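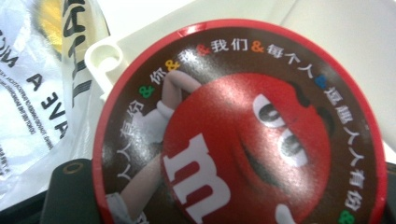 THE CANDY SHELF, AND WHERE IT ALL GOES NOW

Quick one this month, I'm typing between two calls and the newsletter closes at four.

Snack shelf on the second floor is being redone. Again. You will have noticed the shelf was a mess since December, when everybody came back from the holidays with something from an airport and put it wherever there was a gap. Nice of you all! Keep doing it. But the shelf could not cope, things were falling behind the microwave, and on Monday I finally took the whole lot down and started over.

So. What changed.

Candy has its own tray. White plastic, shallow, low sides so you can see what's in it without digging. It goes on the middle shelf, at the front. Wrapped candy and tubs with lids only. If you have opened a bag and it doesn't close again, tip what's left into one of the screw-top jars next to the tray. We have plenty of jars. Asger Kvaran brought a box of them up from Skoltine when they cleared out their kitchen and he would like to see them used.

The M&M's tub stays. Several people asked. It's the one with the red character on the lid, arm up over his head, looking half asleep, and the Chinese writing running along the edge with the colored & signs in between. For those who wanted to know what it says: 人人有份 is more or less "everyone gets a share," and the short ones are you, me, us, everybody. Which I would like to have printed on the fridge as well. Please put the lid back on when you're done. Press it down till it's on properly, M&M's go stale slower than chips but they do go stale.

Refills for the tub are in the drawer under the coffee machine. When you open the last bag write it on the list. The list is on the inside of the cupboard door, left side, pen on a string. Pen is new. Leave the pen.

Shopping bags

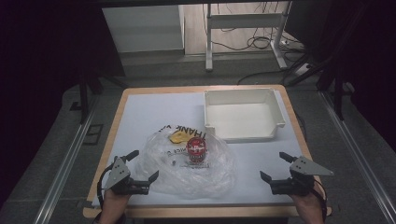 Issue 100 | Page 2

This is the part I care about most so please read it even if you skip the rest. When you come back from the store, take the things OUT of the bag. Don't leave the bag on the table with the shopping sitting on it or in it, the way it so often ends up: one of those clear ones with THANK on the front, all crumpled, a little red can on top of it, and a perfectly good empty tray right next to it. The tray is right there. It takes a moment.

Order that works for me, do it your own way if you like:

Put the tray on the table first. Unpack onto the table. Check for a receipt before you scrunch the bag up, they are small and they stick to the plastic, and I've fished more than one out of the recycling. Receipts go in the envelope on the side of the fridge with your name on the back. No name, no money back, sorry, that rule comes from accounts at Kárason and I can't bend it.

Then the food. Cans and anything that stands up go along the back of the tray. Flat things in front. Tall tubs don't go in the tray at all, they go beside it, otherwise the shelf above won't fit. I measured wrong the first time and had to move it down one notch.

Then the bag. Clean ones: flatten, fold in thirds, roll up, into the cardboard tube by the door. Sticky or torn ones go in soft plastics, the bin with the gray lid, not the yellow. If you are not sure if it's clean enough, it isn't.

Wipe the table. Cloth is over the tap.

The paper on top of the square table, people have been asking about that too. The pale blue sheet is meant to stay on. It covers most of the top and leaves just the wood showing around the edge, and the wood is the bit that gets the coffee rings, so use a coaster near the rim please. If the sheet gets stained tell me and I'll swap it out, there is a roll of it behind the door. Don't write on it. I know it looks like it wants to be written on.

Money

The snack kitty stands at 1,525 as of this morning, down from 2,651 in December. That's fine, we bought the jars' worth of nuts and the big coffee order out of it. Nobody needs to panic. But if you've been eating from the shelf and haven't put anything in since the new year, now would be a good moment. Same box as before, or transfer it and put "shelf" in the message field.

Also we're switching the coffee order to Suvico from next month. Same beans, they just deliver to the door instead of to the loading dock, and I am tired of the loading dock.

Allergies

Please keep nuts out of the candy tray. Peanut M&M's included, they go in the jar with the orange tape. Two of us can't be near them. The plain ones can go in the tub. If you bring something back from a trip and the label is in a language you don't read, ask around before you put it out, somebody on this floor can usually read it. Or take a picture of the ingredients and send it to me, I'll find out.

What I still need

A second tray the same size as the white one, for crackers. If you've got one at home doing nothing let me know. Someone to take over the list in the weeks I'm at Jitside. It's not a big job, you look in the cuboard, you write down what's gone, you send it to me by lunch on Friday.

And whoever has the small scissors, they live on the hook.

Suggestions for the crackers tray to me by email, not on sticky notes, they fall off.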